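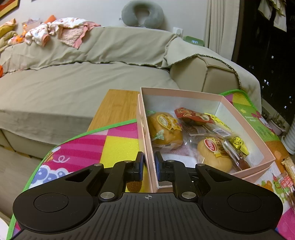
Snack box on the play mat, jaws either side of the box wall.

Norkesis open evening, notes from the software side

Typed up on the train back, so excuse the order. October, doors at six, coffee gone by ten past. I went for the software and mostly skipped the hardware talk.

Short version: Norkesis collect pick and place recordings in ordinary homes with hand-held grippers, then train on them. Buleck is their tool for going through the recordings. Retamal is the planner. Two demos, one long Q&A, one tour of the server cupboard (warm, loud, fine).

Buleck

Best bit of the evening for me. You scrub through a recording and get the wrist view, jaw opening and estimated hand path on one timeline. Click on the path and the video jumps. Sounds small — we've been doing this with two windows and a stopwatch.

They had 3,366 clips loaded and searching was quick. You can filter by jaw width, by how fast the hand was moving, or by "tracking lost", which they leave in on purpose so people look at it. Tracking goes mostly on plain walls and dark windows. A patterned play mat is a gift by comparison, lots of corners to lock on to.

The box clips got a good ten minutes. Cardboard wall between the fingers, clear wrappers just behind it. The question for the labelling people is whether that's a grasp on the box or an approach to something inside. From one still you can't say, and their first labeller model couldn't either. Buleck now makes you mark the span before and after, and a clip with no clear answer goes to a second person. Took them 21 label versions to get there, apparantly.

No export to our format. Asked, got a shrug and a "maybe spring".

Perception, or shiny plastic again

Same story everywhere. Clear film shines, depth falls apart, and the segmenter draws its outline round the highlight instead of the packet. They showed raw depth next to cleaned depth and the raw one was mostly holes.

What they do now is lean on the jaws. If the finger pads are on either side of something, the jaw opening gives you a width, and that width gets fed back into the outline. Crude but I liked it. The soft packets are harder, the film wrinkles and there's liquid in some of them, so the outline keeps moving after the pads stop. Their fix is to wait four frames and average. Somebody behind me groaned at that.

Delay from camera to jaw command is roughly 40 milliseconds on their bench. Didn't catch if that includes the segmenter. Should of asked. 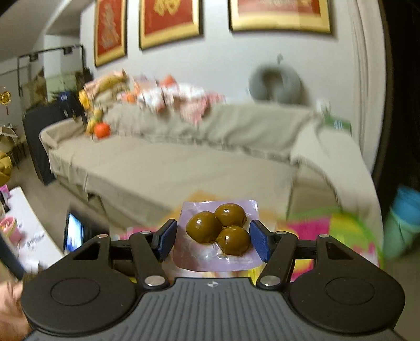
Retamal

Less convinced. It plans short moves from the learned policy and checks them against a rough map of the room. Good at sofas and tables. Poor on anything thin or draped, it treats a throw as solid and goes miles round. They know. The replanning view is nice though, rejected paths stay on screen in grey with the reason next to them.

Ran out of time for the Skiletti stand, which had the calibration kit. Leaflet in my bag.

To follow up

Buleck trial licence, ask about export again
Send them our worst wrapper recordings
Find out what the delay figure covers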